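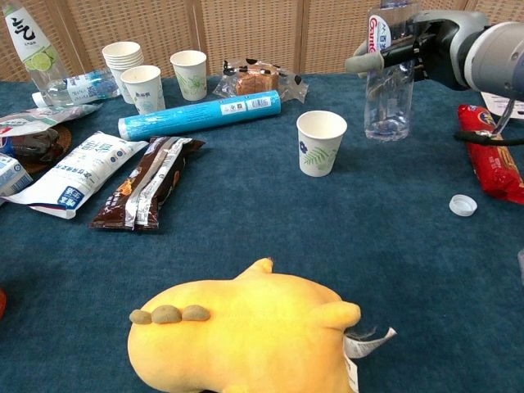 Drinks and snacks on the shared table, second floor.

Home | News | Events | Back issues | Contact

The snack table: what's on it and how to keep it going
May - by Merja Kuusisto
2 minute read

The shared table on the second floor at Landgate has been running since the start of the month, and it gets more use than we planned for. Paper cups, bottled water, wrapped cake and small packets go out at 10 in the morning and again after lunch. Help yourself. There is no sign-up sheet and no charge.

The cups are the plain paper kind with leaves or flowers printed on them. We bought them in sleeves of 60 from Plisero, and a sleeve was meant to last a week. It has been lasting two days. Please write your name or initials on your cup and keep it for the afternoon. There is a marker in the drawer by the window. Spare cups are stacked upside down at the back of the table, so take yours from the top of the stack and leave the rest as they are.

Water comes in cases of 24. If you open a bottle to pour for yourself, put the cap back on when you finish. The table has carpet on top, and a spill takes most of a day to dry. Rostam Pakzad had to lift out the papers from one end last week and lay them along the radiator. Meeting notes and printouts should go on the shelf, away from the drinks.

Wrapped snacks can be left out overnight. Anything opened goes in the tin or in the bin - please don't fold the wrapper over and put it back. The woven mat on the left is for sweet things and packets. Soudabeh Mahmoudi brought it from home and would like it back in one piece, so no cups on it.

A few people have asked about allergies. Most of what we put out is packaged, and the ingredients are on the wrapper. If the label is in a language you don't read, ask Syafiqah Gunawan, who does the ordering and keeps a list. She can also take requests. So far she has two for salted crackers and one for fewer sweet things.

Empty bottles go in the blue bin by the stairs, caps on. Used cups go in the regular trash.

The table will be cleared at 5 each afternoon. Merstead staff who come over for the late session are welcome to whatever is out before then.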